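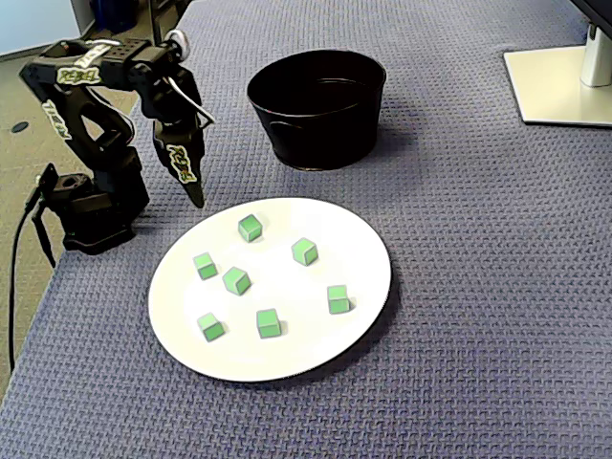 Sicherheitsbegehung Studio Drudel, Staffel 2 "Gallardo"
Auftraggeber: Flala (Streaming, Originals)
Produktion: Cenau
Begehung am 06.11.2019, Vormittag, vor Einleuchten
Protokoll: Patricio Alcaraz, Herstellungsleitung

Stand der Bewertung: o.k. / Mangel / offen / entfällt. Kommentare bitte direkt drunter, nicht per Mail, die Hälfte geht sonst unter.

1. Zugänge und Fluchtwege

1.1 Haupttor Halle, Öffnung von innen ohne Schlüssel: o.k.
Geht schwer, geht aber.

1.2 Fluchttür Nord: Mangel
Zwei Flightcases davor, Kameraabteilung. Sofort weggeräumt. Bodenmarkierung fehlt auf ganzer Breite, neu kleben. Gelb-schwarz, nicht wieder das graue Gaffa.

1.3 Fluchttür Süd hinter Deko "Küche Gallardo": Mangel
Lichter Weg zwischen Dekowand und Hallenwand zu schmal, gemessen an der Stütze. Bau muss die Wand versetzen oder das letzte Element rausnehmen. Regie will das Element behalten wegen Fensterblick. Muss bis zum ersten Drehtag entschieden sein, sonst kein Dreh in der Deko.
Kommentar Bau: Element kann auf Rollen, dann nur zum Take rein.
Kommentar P.A.: Nein. Weg muss auch während dem Take frei sein.

1.4 Rettungszeichenleuchten: Mangel
Eine dunkel, über Durchgang Maske. Hausverwaltung Drudel informiert, Rückruf steht aus.

1.5 Sammelplatz: o.k.
Parkplatz vor der Kantine. Steht auf der Dispo, bitte auch in der englischen Fassung, da fehlt er seit Staffel 1.

2. Brandschutz

2.1 Feuerlöscher, Prüfplaketten: o.k.
Einer am Regiewagen ohne Halterung, lag auf dem Boden. Aufhängen.

2.2 Dekomaterial schwer entflammbar, Nachweise: offen
Vorhänge und Rückprojektionsfläche haben Zertifikat. Für den Molton, den wir von der anderen Produktion übernommen haben, liegt nichts vor. 400 m², also nicht wenig. Entweder Zertifikat nachreichen oder neu imprägnieren lassen und das dann auch aufschreiben.

2.3 Offenes Feuer: offen
Kerzenszene Folge 5, Kamin Folge 6. Kamin ist Gas, Anmeldung läuft über SFX. Für die Kerzen dachte jeder, das macht der andere. Brandsicherheitswache anfragen, Termin nach Drehplan Dezember.

2.4 Rauchmelder abschalten bei Nebel: o.k.
Nur mit Eintrag im Abschaltbuch, Uhrzeit rein UND Uhrzeit raus. Letzte Staffel standen drin lauter offene Einträge.

2.5 Rauchverbot Halle: o.k.
Aschenbecher am Tor Ost steht zu nah an den Papptonnen. Versetzt.

3. Rigging und Licht

3.1 Traversen, Lastplan: Mangel
Lastplan ist der von Staffel 1. Seitdem kamen zwei Flächenleuchten dazu. Maximal zulässig laut Plan 1.000 kg je Zug, Zug 4 liegt nach Rechnung Oberbeleuchter knapp drunter. Knapp reicht mir nicht ohne Unterschrift. Neuer Plan, vorher wird an Zug 4 nichts mehr gehängt.

3.2 Sekundärsicherungen: Mangel
Drei Scheinwerfer ohne Safety, alle über Deko Wohnzimmer. Noch während der Begehung nachgerüstet. Erledigt.

3.3 Schäkel, Anschlagmittel, Sichtprüfung: o.k.
Ein Rundschlinge mit Scheuerstelle aussortiert, abgeschnitten und entsorgt. Bitte wirklich zerschneiden, sonst liegt die in zwei Wochen wieder in der Kiste.

3.4 Hubarbeitsbühne: offen
Prüfung gültig. Bedienerausweise liegen für die Beleuchtung vor, für den Bau nicht. Bis dahin fährt nur Beleuchtung.

3.5 Helmpflicht beim Hängen: Mangel
Gilt für alle unter dem Rig. Auch für Besuch vom Sender — und ja, auch für Flala, wenn die am ersten Tag mit Kamera fürs Making-of kommen.

4. Strom

4.1 Hauptverteilung, FI-Test: o.k.
Protokoll Hauselektriker vom Vormonat liegt in der Mappe.

4.2 Kabelwege: Mangel
Querung vor der Maske ohne Kabelbrücke. Zweimal gesehen wie jemand drüber gestolpert ist. Brücken sind im Lager, müssen nur raus.

4.3 Mehrfachsteckdosen hintereinander: Mangel
DIT-Platz. Drei Stück in Reihe, am Ende hängt ein Heizlüfter. Lüfter weg, eigene Leitung legen.
Kommentar DIT: dann ist es bei uns aber eiskalt.
Kommentar P.A.: Ölradiator kommt, eigener Stromkreis.

4.4 Geräteprüfung Leihmaterial: offen
Aufkleber bei Licht vollständig. Bei Requisite (Kühlschrank, Mikrowelle, zwei Stehlampen) keine. Spielen nur, wenn geprüft. Oder Stecker ab, wenn sie im Bild nicht laufen müssen.

5. Lärm, Luft, Klima

5.1 Nebelfluid, Sicherheitsdatenblatt: o.k.
Aushang an der Hallentür. Bitte Lüftungspause einplanen, steht noch nicht in der Tagesdispo.

5.2 Heizung Halle: Mangel
Gebläse muss bei Ton aus. Zwischen den Takes an, Aufnahmeleitung macht Ansage über Funk. Komparsen im Sommerkostüm brauchen Wärmeraum, Raum 2 vorgesehen. Schlüssel fehlt noch.

6. Erste Hilfe und Organisation

6.1 Verbandkästen: Mangel
Kasten Maske abgelaufen, Pflaster leer. Nachbestellt.

6.2 Ersthelfer am Set: o.k.
Namen auf jede Dispo, nicht nur auf die erste.

6.3 Unterweisung Team: offen
Erster Drehtag vor Drehbeginn, zwanzig Minuten, mit Unterschriftenliste. Wer später dazukommt (Tagesaushilfen!) wird einzeln unterwiesen. Die Liste geht auch an Flala, ist diesmal Vertragsbestandteil.

6.4 Ruhezeiten: offen
Drehplan Woche 2 hat einen Umbruch von Nacht auf Tag mit zu wenig Abstand. Geht so nicht durch. Regieassistenz baut um.

6.5 Kinderdarsteller: offen
Genehmigung für Folge 3 beantragt, noch kein Bescheid. Ohne Bescheid kein Kind am Set, auch nicht zur Kostümprobe.

7. Kosten der Mängelbeseitigung

Rund 3.190 Euro nach jetzigem Stand, ohne Imprägnierung Molton. Angebot dafür kommt. Cenau streckt vor, Umlage mit Drudel wird geklärt — die Leuchte und die Bodenmarkierung sind meiner Meinung nach Haussache.

8. Freigabe

Halle: freigegeben für Bau und Vorleuchten.
Deko Küche: nicht freigegeben, siehe 1.3.
Zug 4: gesperrt, siehe 3.1.
Rest der Züge: freigegeben.

Nachbegehung sobald Bau und Oberbeleuchter sich melden. Offene Punkte bitte mit Kürzel abhaken, dann muss ich nicht alle einzeln anrufne.

P. Alcaraz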